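Re: [Fakstead list] how many episodes before you train?
5 May 2018

On the list, someone at Tomness wrote:
> We stopped at 1,000 grasps and the policy still goes for the
> cap every time. Is it worth collecting more, or are we
> just collecting the wrong thing?

Hello all, and thanks for raising this, I've been meaning to write in for weeks!

We had the very same trouble with the Bedis set. We're at 2,637 episodes now, and I'd say the last few hundred taught the model more than everything before them, mostly since we began moving the bottles between tries (and letting them stand close together, like they do in a real shop).
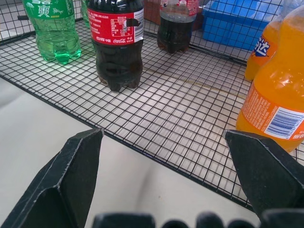
The other thing that helped was starting each episode from a different wrist angle. It's dull work, I know - we cap a session at 90 minutes and swap operators, and the demos are a good deal smoother for it. Please do keep your failed grasps too, in their own folder. We threw ours out for 2 months and I still wince.

The Wi loader should read your logs as they are. I hope to have our split ready to share in June, if the labels behave.

Warmly, from the Bedis bench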